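遥操作示教系统课程项目报告

课程：机器人系统综合实践
报告人：Xiomara Calloway
提交日期：2020年1月4日

一、项目来源

本项目的题目是“用遥操作方式向机械臂示教取放动作”。选题时有两个方向可选，一是用示教器逐点编程，二是由人远程操纵机械臂，把整个过程录下来，再用录下的数据训练控制策略。我选了后者。前者在上学期的课上已经做过，点位写死以后，物体挪动几厘米就要重新标定，改程序的时间比执行任务的时间还长。

项目的代码仓库叫Brumadov，下文用这个名字指代整套采集和训练程序。主从操纵装置沿用了上一届同学留下的版本，代号Drovham，我只改了夹爪部分的映射和通信模块。

二、任务定义

任务本身很简单：夹爪夹住一个小的黄色塑料件，移动到桌面上方，对准浅绿色圆盘，放下，松开，退回。盘子每次摆放的位置可以有变化，但必须完整地放在桌面上。塑料件从哪一面夹起没有规定，由操作者自己判断。

判定成功的条件是：松开后塑料件留在盘内，盘子没有被推动到桌沿以外，夹爪退回时没有再碰到塑料件。三条中有一条不满足，该条数据标为失败，但仍然保留，不参与第一轮训练。

三、系统组成

从动端是一台六自由度机械臂，末端为两指平行夹爪。主动端是一个按比例缩小的操纵臂，关节结构与从动端一致，操作者握住末端手柄移动，从动端跟随。手柄上有一个扳机，对应夹爪开合。

相机安装了两类。一类在头部高度，向下看桌面，负责提供盘子的位置；另一类在夹爪根部，跟着夹爪一起动，负责提供夹持状态。两路画面与关节角、夹爪开度一起写入同一个数据文件，时间戳统一由主控电脑给出。

通信部分一开始用的是局域网内的UDP直传，画面偶尔丢帧，动作和图像对不上。后来改为本机共享内存传图像，只把关节指令走网络，情况好转。这一处改动在Brumadov的提交记录里写得比较详细，这里不再重复。

四、示教过程中的问题

1. 映射比例

最初主从之间按一比一映射，操作者的手稍有抖动，夹爪就跟着抖。把比例调小以后，抖动减轻，但大范围移动时需要多次松开、复位、再接上，录下的轨迹中间有停顿。最后采用的办法是分段比例：远离桌面时用大比例，末端高度低于设定值时切换到小比例。切换点附近做了平滑处理，否则手上会有明显的顿挫感。

2. 夹爪开度

扳机是模拟量，完全按下对应夹爪闭合。操作者习惯一直按到底，夹持力偏大，松开时塑料件会被带着转动一点。我在程序里加了上限，电流超过阈值后不再继续闭合。阈值是试出来的，没有做严格的力标定，这是本项目的一个不足。

3. 视角

操作者不直接看机械臂，只看屏幕。刚开始我只给操作者头部相机的画面，结果放下前的高度很难判断，经常提前松手。加上夹爪相机的画面后，两个窗口并排显示，情况有改善。不过操作者的视线要来回切换，熟悉之前动作会变慢。

五、数据整理

一共录制了89条数据，每条都在录完后由我本人回放一遍，标注成功或失败，并记录起止帧。单条数据的时长不统一，训练前重采样，统一为700帧。重采样时关节角用线性插值，图像取时间最近的一帧，夹爪开合信号不插值，避免出现半开半闭的假状态。

回放时还删掉了开头的静止段。操作者按下录制键以后往往要等一会儿才动，这一段如果不删，训练出的策略会在起始位置停住不走。这个问题在Pimbridge课程组的讲义里提到过，我没有重视，第一轮训练时遇到了，才回头处理。

六、训练与结果

策略网络采用行为克隆，输入为两路图像和当前关节角，输出为接下来一小段时间的关节增量和夹爪开度。训练在实验室的工作站上进行。我比较了2种输入设置：只用头部相机，以及两路相机都用。

只用头部相机时，机械臂能走到盘子上方，水平方向的对准也还可以，但松手时机不稳定。两路都用时，松手时机变好，代价是在货架一侧起步时偶尔会走偏。我认为后一种现象与夹爪相机看到的背景有关，下一节讨论。
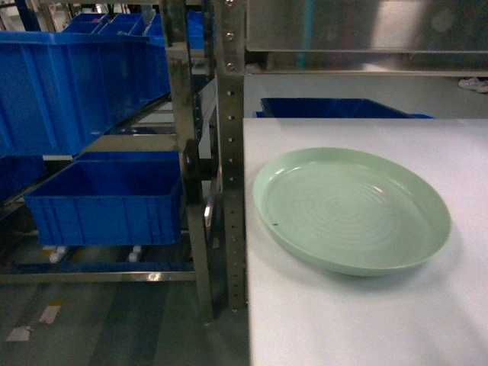
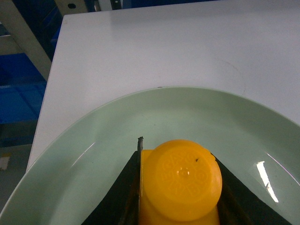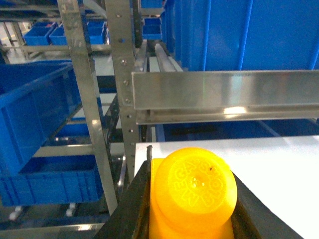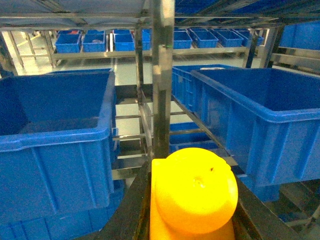
七、讨论

行为克隆的主要困难在于，示教数据没有覆盖到的状态，策略只能靠猜。操作者做得越熟练，轨迹越集中，偏离之后如何纠正的数据反而越少。对夹爪相机来说，背景的变化也属于这类问题。夹爪位于盘子附近时，画面里主要是浅绿色盘面和白色桌面，内容单一，容易学；夹爪转向货架时，黄色件后面是一层层蓝色塑料箱和金属立柱，角度稍有改变，画面就差别很大，而录制的数据里这一段又偏少。第四张图里左右两侧都是大蓝箱，后方架子上还有成排的小蓝箱，和第二张图相比，两者除了黄色件、黑色夹指，以及第二张图左侧边缘也露出的蓝箱和金属梁，相同的内容不多。网络要从这样的画面里学会“现在还不该松手”，只靠目前的数据量是不够的。

我考虑过2种改进办法。第一种是对夹爪相机的图像做裁剪，只保留夹指和夹持物附近的区域，减少背景的影响。缺点是接近盘子时也会失去盘沿的信息，而松手前恰好需要它。第二种是补录数据，让操作者有意从偏离的位置开始，再纠正回来。后一种工作量大，但我认为更可靠。裁剪可以作为数据增强随机使用，不必固定。

塑料件的朝向也值得讨论。规定里没有限制夹取面，录制时圆形端面大多朝向相机，端面上有凸起的纹样，在灯光下会反光。策略是否把反光当成了判断依据，我没有验证。可以考虑换用不同颜色的物体重复测试，但这样数据需要重新录制，超出了本次课程的时间安排。

另外，盘子也有高光。第二张图中盘面右侧有一道斜的亮斑，靠近右侧夹指。数据增强里只做了整体亮度变化，没有模拟局部高光，后续应当补上。

八、操作者的影响

全部数据由同一人录制，动作风格一致，对小规模训练有利，但也意味着策略学到的是我个人的习惯。例如我放下物体前习惯停顿一下再松扳机，训练后的机械臂也会停顿，停顿的时间还略长。任务本身并不需要这一步。如果由多人录制，需要在数据里加入操作者编号，否则不同风格混在一起，网络输出容易取平均，动作会变得含糊。

九、后续工作

（1）对夹爪力做标定，用实际力值代替电流阈值。
（2）补录从偏离位置开始的纠正数据，重点是货架一侧。
（3）把录制键移到手柄上，省去删除静止段的步骤。
（4）把动作预测改为分块输出，比较不同块长对停顿现象的影响。
（5）将数据格式转换脚本单独整理出来，连同说明文档一起放入Brumadov，供下一届使用。

附：代码和标注表随报告一并提交。Drovham的改动部分以补丁形式给出，原有接口没有变动，旧版操纵程序仍可直接运行。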